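The Nidesville Open Day is a yearly robot demonstration held at the Virnurow workshop in Nidesville. It was first run on 16/02/2018 and moved to May the year after. Entry is free, and some 900 people now come, many of them by bus from Uswood.

The best-loved station is the coffee table, where a two-fingered arm works with a spoon in a bowl of roasted beans, a cup standing close by. Each turn lasts 10 minutes — and the line for it is wonderfully long!

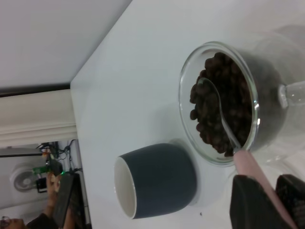

Hanneke Postma wrote afterward that she had stayed for 2 turns and would gladly have stayed for more. Children under 13 get the front bench. A smaller edition has since started in Pacheco.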